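Setting the table when it's only me

September 30, 2026

So I've been in the Aretville apartment since June, and for most of that time I ate dinner standing up. Over the sink, usually. I have a perfectly good table! It just kept filling up with mail and chargers, and by seven o'clock I couldn't face clearing it.

Then I bought a placemat. One placemat, gray and white stripes, $9 at Barua on the way home, and I'm a little embarrassed by how much it has changed my evenings. I put it down on the left half of the table and that half is now for dinner, the end. The other half can do what it likes (within reason).

I'd been looking at a whole dining set at Pundel, by the way. It was 600 dollars with the chairs, and I had it in my cart for three weeks. Glad I let that one go.

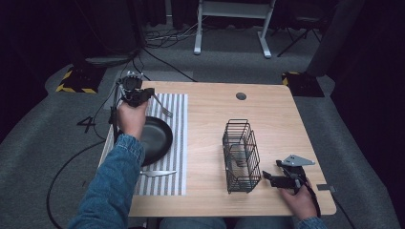

The black wire basket is the other thing I've gotten attached to. It's tall, it has a loop at the top so I can grab it and go, and you can see right through it, so it doesn't make the table feel crowded the way my old ceramic crock did. I thought about putting the silverware in there for good, but forks slide around in it and I like them better in the drawer.

As for where the knife and fork go, I grew up in a house where that mattered, a lot, and I've decided it doesn't matter here. Some nights the knife ends up along the bottom of the mat and I leave it. I'm also a big fan of round black dishes on stripes, it looks like I tried.

What I still want is a cloth napkin or two, something plain. The ones at Clava are pretty but they say to iron them, and I know myself. If you have a favorite that comes out of the dryer looking okay, leave me a comment! I'm making soup tomorrow, which means digging the bowls out of the last moving box.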